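# Open day at the Hostier paper mill, October

The gates opened at ten and the car park was full before then. Hostier makes wrapping paper and plain card, and once a year it lets people in to see the work.
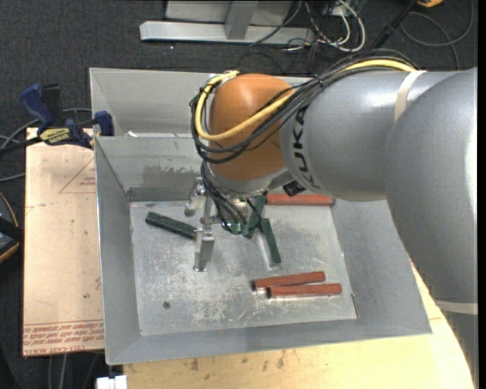
A reader who went the year before had written in to warn that the queue for the pulping hall was the slow part, and that it was better to go round the tour backwards and start in the cutting room. It was good advice and I took it.

The cutting room is loud. Rolls come in from the Prurkska store across the yard and are cut to order. Ear defenders were handed out at the door, and the guide held up cards with the main points on them. One said that a full roll weighs 287 kilos.

After that came the drying line, a long hot shed with a walkway down one side. Groups were kept to 40. The river supplies the water, which goes through settling tanks before it is let out again below the weir. I asked about the smell and was told it is worse in summer.

The pulping hall had hardly any queue by one o'clock. Most of what goes in is waste card from Seixas, a packing firm in the next valley.

Lunch was soup and a roll in the canteen. The mill shop sells offcuts by weight, and I bought a pack of 96 cream sheets with slightly rough edges. They take ink well.

Entry is free but needs booking. The Drarer bus stops at the bottom of the lane, and the walk up is steep. The last one back leaves at ten past four.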